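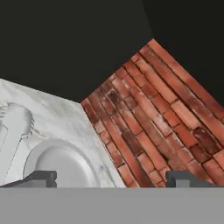
Ticket 279: Anniversary messages arriving cut short
Opened by: Rakiya Obi
Product: Skitus greeting cards
Status: waiting on customer

2020-10-29
Hello, and thank you so much for such a lovely patient note — I'm sorry your parents' ruby wedding card went out with half a verse on it. I've read your message through twice and I think I can see what happened. The verse you picked is longer than 100 characters, and the small card only holds that many. It should warn you before you pay, and it didn't.

Tried so far:
Sent the same verse to myself on the small card. Cut off after "all the years I have".
Sent it again on the folded card. All of it came through, hearts and all.
Took the hearts out and used the small card. Still cut off, so we can leave the hearts alone.

Sadowski on the card team tells me the warning went missing in the August update, and 37 other senders have had the same trouble. He's putting it back, though I haven't got a day for you yet, sorry.

In the meantime, would you open the card under Sent, choose Change size, then Folded, and press Send again? There's no charge for the second one. If the button is grey, just write back here and I'll do it from my end — I'd only need the email address you'd like it to go to.

Warm wishes to your mum and dad,
Rakiya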